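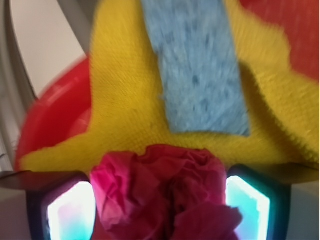

Sink Week: Rags, Sponges and the Red Tray

Posted by Jacqueline Texier, 10/21/23
Filed under: Kitchen, Small jobs

I've had this on my list since May, when we moved into the Zutthorpe house and I shoved everything to do with cleaning into the cabinet under the sink and shut the door on it. You know how it goes. A bag of cloths goes in, then another bag of cloths, then half a box of dishwasher tablets from the old place, and after a few months you're kneeling on the floor with your arm in up to the shoulder trying to find one sponge.

So this week I pulled it all out. I'm putting up some notes, mostly for my sister Solène (hi Solène Arnaud, yes, I used your full name, you asked for "proper credit") who gave me half of these cloths and wanted to know if they were still alive. They are!

The yellow cloth

My favorite. It's that strong mustard yellow that looks good next to anything red, and it has a weave you can feel with your thumb, a little bit fuzzy on top. I use it for the counter and the table and it goes in the regular wash with the dish towels. No softener, because softener makes cloths slide over the water and leave it sitting there. Inès Boyer down the street told me that years ago and I didn't believe her until I'd ruined a whole stack.

I have been asked where it came from and I can't help you, sorry. It was in a bundle from a store that has closed.

The blue sponges

Thin flat rectangles, blue with darker speckles. I used to buy the fat ones with the scratchy green side and they never dried out, they just sat in their little dish getting sad. These are thinner and I like them a lot better for glasses and for going around the faucet base. When one gets tired it moves down to floor duty, then bathroom duty, then trash. I snip a corner off when it changes jobs so that it never finds its way back to the plates.

(Rosimeire Coutinho emailed after the last post to say she snips one corner for floors and another for bathrooms. I've stolen that — thank you Rosimeire.)

The odds and ends

There's always a heap of things that aren't really cloths anymore. A light blue bit of terry that's frayed down one side, for instance. I think it began life as a washcloth, and it's now a ragged little wedge that I keep for the window tracks and for shoe polish. It's the only thing I own that fits properly into the groove of the back window. I will be very upset when it finally falls apart.

And then the old T-shirts. My husband would keep every T-shirt he ever had "for rags" and I would keep none, so we agreed on one shoebox. When the shoebox is full, something has to leave.

Everything out on the tray

I like to sort on the red tray. It's the cafeteria kind with the rounded corners and the diamond pattern on the bottom, and it rests on the edge of the sink, so whatever I decide needs a rinse doesn't have far to go. The rim keeps things together, and it wipes clean in one go when you're done.

Keys on the left, the scrap of blue terry toward the back, yellow cloth in a heap with a sponge on top and one corner making a run for the sink. The crumpled red one next to the sponge got put in the shoebox afterward.

I was so happy to see those keys again, by the way. Solène, you can stop asking, the shed is open. They're going on the hook by the back door and I've told the whole family that the hook is the only place they're allowed to be.

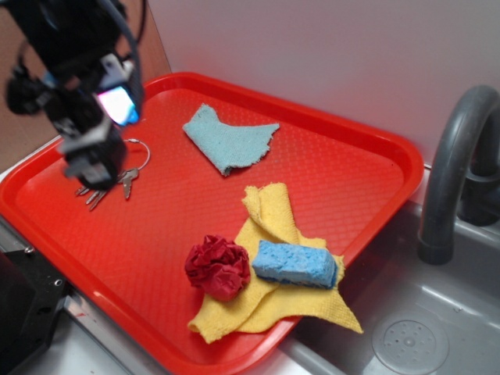 What went back under the sink

Less than came out, which I'm counting as a win. I bought 2 plain bins from Culov to go on the cabinet floor, one on each side of the pipe. Left bin is things that touch dishes, right bin is everything else. I did look at the fancy pull-out racks but the one that would fit was wider than the gap between the pipe and the hinge (I measured the gap at 349 mm, the rack needed 400) and I wasn't about to move a pipe for a rack.

The bottle of Grondurine went on the top shelf of the pantry, behind the flour. It takes the gray film off a sink basin faster than anything I've tried, but we have a small cousin who visits on weekends and opens every low door she meets.

The cloths get folded in thirds and stood up on end so I can see the color of each one. I know, I know, folding rags. But I used to grab whatever was on top and leave the rest at the bottom for months, and now they all take a turn.

A few things I'd do differently

Start in the morning. I started after dinner and by the time I'd gotten to the T-shirts I was making very poor decisions (I kept one with a hole you could put a melon through).

Wipe the cabinet floor first. I had the bins in and filled before I noticed a sticky ring where an old bottle had stood, and out it all came again.

Put a sheet of something down under the bins. I used a piece of leftover shelf liner, a bit crooked at the back, and I've decided that's fine.

Don't let anyone "help" by carrying things off to the garage. Anatole, I mean you. I'm still missing the bottle brush.

Comments

Rosimeire Coutinho
Glad the corner trick is spreading! Do you wash the sponges at all or just retire them? I run mine through the dishwasher on the top rack and they last me a good while longer.

Jacqueline Texier
I do the same when I remember. Top rack, wedged under a mug so they don't fly around. The thin ones come out a bit curly at the ends but they flatten again.

Inès Boyer
I'm thrilled about the softener thing. Can I get that in writing, framed?

Anatole Maillard
The bottle brush is in the garage. It's hanging next to the bike pump. I thought it was for bikes.

Solène Arnaud
The yellow one came from me, and there's a second one somewhere in your house, I gave you 2. Check the laundry room. Also can I have the shed keys this weekend, I left my good gloves in there.

Next up: the laundry room, apparently

Same tray, same plan. If the other yellow cloth turns up I'll post it. I also want to get to the drawer with the string and the batteries in it, but that one may have to wait until after the holidays.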